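Gotudano regional airport: monthly lost property and passenger returns, data card

Maintainer: Pirjo Seppälä
Contributors: Ebere Olatunji, Rehema Makori
Last revised: 17 Apr 2019
Files: returns.csv, categories.csv, routes.csv, notes.txt

Summary

The tables record items left behind in the terminal or on board aircraft at Gotudano, joined to passenger totals for the same month. They were put together to test whether the number of items handed in follows the number of passengers, or depends more on the kind of route. Each row in returns.csv is one item. Nothing in the files identifies a passenger.

The current release holds 790 rows. Passenger totals come from the airport's monthly traffic sheet and are given to the nearest 100.

Categories

The category list was drawn up by Rehema Makori from the desk's paper forms, which let staff write whatever they liked. It has been cut down to 10 codes. Small personal items such as hair ties, earrings and brooches share code 03, as the forms seldom told them apart. Clothing is code 04, unless it was found inside a bag, in which case the bag is entered and the contents are not.
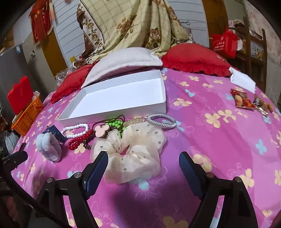 Fields in returns.csv

item_id: running number, not reused after a row is withdrawn
month: year and month of the hand-in
found_at: gate, security, hall, aircraft or car park
route_type: domestic, short or long; blank if not found on an aircraft
category: two-digit code, see categories.csv
returned: y, n or u (unknown)
days_held: whole days between hand-in and collection; blank if not collected

An item handed in after midnight is entered under the new day, even when it came from a flight that landed the evening before. This moves a few July rows into the next month. They have not been moved back.

Where route_type is blank, please leave it blank. An earlier copy filled the gaps with "domestic", the default value on the desk's form, and gave a domestic share that was far too high. That copy has been withdrawn.

Collection

Two desks feed the data. The main desk is in the arrivals hall and is run by the airport. The second belongs to Lindqvist, the ground handler, and takes items found by cabin cleaners. Lindqvist sends a sheet at the end of each month, and Ebere Olatunji merges it by hand. Duplicates are found by matching the month, category and free-text note. The note itself is dropped before release.
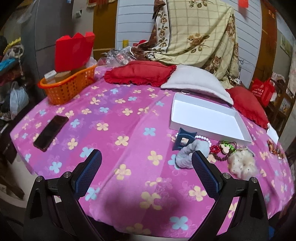 Electronics are entered under code 07 whichever desk received them. Lindqvist splits them further in its own sheet, but the main desk does not, so the split is lost in the merge. The commonest difficulty is the plain black phone. Left face down on a seat or a bed, as in the photo, it shows a finder very little, and the note often says no more than "phone, black". Two such notes in the same month may be one phone entered by both desks or two different phones. The merge keeps both rows and sets dup_flag to 1. Chargers and cables are code 08.

Quality checks

Sakda Bunnag checked a sample of rows against the paper forms. The category agreed in 97 per cent of them. Most of the disagreements were between codes 03 and 09 (other). The returned field was not checked in the same way, as the main desk keeps its collection slips in a separate book.

Known gaps

Car park items are missing before the barrier contract passed to Sosura. The previous operator kept its own store and no list of its contents has been found.

Routes to Gurnano are coded short in routes.csv, though the airport's traffic sheet treats them as domestic. Recode them before comparing with published totals.

Packaging and empty containers are left out. Both desks throw away empty boxes and trays at the end of the shift unless a name or flight number is written on them.
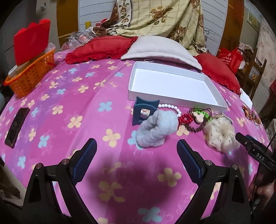

Use

The tables may be used for counts by month, category and place found. They should not be used to rank airlines. Carrier names were removed, and on several routes the carrier could be guessed from the timetable.

Rates per passenger should be worked out from the departing total for items found at gates and security, and from the arriving total for items found on aircraft. The hall figure has no good divisor. Version one used the sum of both, and that column is kept as rate_old.

Changes

1.2: dup_flag added; Gurnano note added.
1.1: blank route_type values restored.
1.0: first release.

Corrections should be sent to Yesenia Muñoz at the traffic statistics office, quoting the item_id and the version number.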